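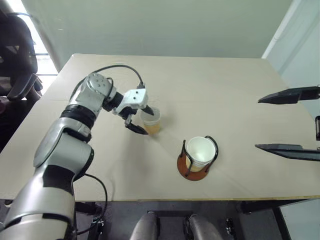
4. Setting up the cup pouring task

Support > Kesthorpe Two-Arm Kit > Set-up guide > Section 4

Search this guide

Reading time: 7 minutes

This section covers the first task most owners run on the Kesthorpe kit: pouring a drink from a clear plastic cup into a paper cup. Finish Section 3 (arm mounting and cable check) before you start. You will need the control laptop, the stop button, a clear plastic cup, a paper cup, and a cup holder with a wide base. A holder with a wooden base and a wire frame works well.

Practice with water first. Move on to tea or juice once the arms run the whole task cleanly. A colored drink is easier for the head camera to see, but it leaves more to clean up.

4.1 Prepare the table

1. Clear the table of anything the task does not use. Leave the cups and the holder.

2. Wipe the tabletop and let it dry.

3. Move chairs back from the far side so that neither arm can reach them.

4. Check that the cables along both arms have slack at the elbow and the gripper. A cable may loop over the arm or hang below it, but it must not pull tight when the elbow is fully extended.

5. Put the stop button where you can reach it without leaning over the table.

CAUTION: A cable that hangs below the table edge can catch on the table leg or on the robot's base. Move each arm slowly through its full range by hand and watch the cable the whole way before you turn on the motors.

4.2 Place the cups

1. Put the paper cup in its holder and press it down until it sits firmly. Leave the cup empty.

2. Set the holder near the center of the table, within reach of both arms. If the holder has side handles, turn it so that one handle points left and the other points right.

3. Fill the clear cup no more than halfway. A fuller cup will spill when the wrist begins to turn.

4. Set the clear cup to the left of the holder and a little farther from the robot. Leave at least 5 inches between the two cups so the fingers can pass.

5. Open the Placement page on the laptop. Both cups should have a green outline. If one does not, move it slightly and press Refresh.

NOTE: Strong window light can hide the rim of a clear cup. Close the blinds, or run the task later in the day. Changing the camera exposure by hand is possible, but you will have to repeat the calibration in Section 2.

4.3 Set the grip

The gripper fingers are stiff and the cup is not. Most failed runs come from a grip that is set too high.

1. On the Grip page, choose Soft Cup. The force value changes to 7 on a scale of 100.

2. Press Approach. The left arm moves in and stops with its fingers open beside the clear cup.

3. Look at the fingers from the side of the table. They should be ready to close around the cup wall without pushing on the top edge. Use the arrow keys to raise or lower the gripper.

4. Press Close. Watch the wall of the cup. If it bends inward, press Open and lower the force by 2.

5. Press Lift Test. The arm raises the cup a short way and holds it there. If the cup slips, press Lower, then raise the force by 1 and try again.

6. Press Save.

CAUTION: Do not steady the cup with your hand while the motors are on. Press the stop button first, then reach in.

4.4 Run the task

1. Press Home. Both arms return to their start positions.

2. Choose Pour, then Slow. The other speeds stay locked until you complete a run at this one.

3. Press Start and stand back from the table.

4. The right arm steadies the holder, and the left arm picks up the clear cup and pours. Let both arms return home before you touch anything.

5. Answer the prompt on the laptop. Choose Clean, Spill or Dropped. The kit uses your answer to adjust the pour angle on the next run.

4.5 If something goes wrong

Left arm stops short of the cup — The cup moved after calibration. Go back to 4.2, step 5.

Drink lands on the rim or the holder — Lower the pour height on the Motion page, one step at a time.

Right gripper bumps the holder — Turn the holder so the handles line up as described in 4.2.

Liquid on the gripper — Press the stop button, unplug the arm and wipe it with a dry cloth. Do not spray cleaner on the fingers or the housing.

Next: Section 5, Adding your own tasks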